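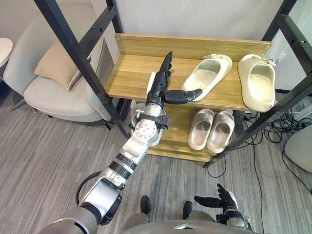
Gralex household practice set: review after a full term

Posted 2/9/23 by Ornella Valentini

When we put in our budget for the humanoid, I did what I suspect most small teams do. I spent weeks on the robot quote and gave the things it would work on a single line marked "furniture, misc." That line was wrong by a long way, and the Gralex set is how I put it right. I'm very fond of it, so take the rest of this with that in mind.

The set is a shoe rack with a metal frame and wooden shelves, a small side table, a coat stand and a box of fixings. We paid 395 for it plus 21 delivery. You could buy a rack from any high street shop for a fraction of that, and we did, twice. The first one wobbled whenever a hand brushed the shelf. The second was solid enough but had one fixed height, and our tidying tasks need the shelf to move up and down between sessions. On the Gralex the posts have holes all the way up, so changing the height is a ten-minute job with an Allen key. I love this more than is reasonable!

Slippers and slides have been our main job on it. They're a brilliant choice for a hand with fingers: soft in places, stiff in others, with a strap that begs to be hooked and a thick sole that you can pinch. Pairing them up neatly on a shelf is harder than it sounds, and the gap between the upper and lower shelf matters a great deal. Set it too tight and the wrist has nowhere to go. We began with the lower shelf far too low and lost most of a week to it in January. My advice is to measure your robot's hand and wrist together, at the angle you really plan to reach in, before you settle on any rack at all.

What else is good? The backboard on the shelf, for a start. Shoes pushed too far simply stop there, where on our cheap rack they went over the back and someone had to crawl after them. The wood is pale with a gentle grain and doesn't throw glare back at the cameras under our ceiling lights. Spare shelves are sold singly at 60 each, and I'd order one with the set, as we chipped ours and waited a fortnight for the new one.

Now the grumbles. The instructions are dreadful — one sheet, tiny drawings, and two of the steps in the wrong order. The coat stand is too light for its height and we've more or less retired it. And there are no feet for carpet, so the rack creeps a little over a long day. We mark its place with tape and shove it back each morning.

We did look at the Makowska room kit, which came to 1,055 before delivery. It's lovely stuff and includes a chair, but I couldn't see what we'd get for the extra money when we already had an armchair in the room. Kanimwood make a nice plain rack too, though only in one width. If you're fitting out several rooms at once the Makowska might make more sense, and Clorkel, who supplied ours, stock both and will lend you a sample shelf if you ask.

For anyone writing a budget at the moment: give furniture its own line, and put in spares, floor tape, and a second set of whatever you're handling. We go through slippers at a rate of around one pair a month, and I hadn't planned for a single one. Leave some money for the things you'll change your mind about as well. We've moved our shelves so many times that the paint has started to wear off round the holes.

Four and a half stars. The missing half is for the instruction sheet.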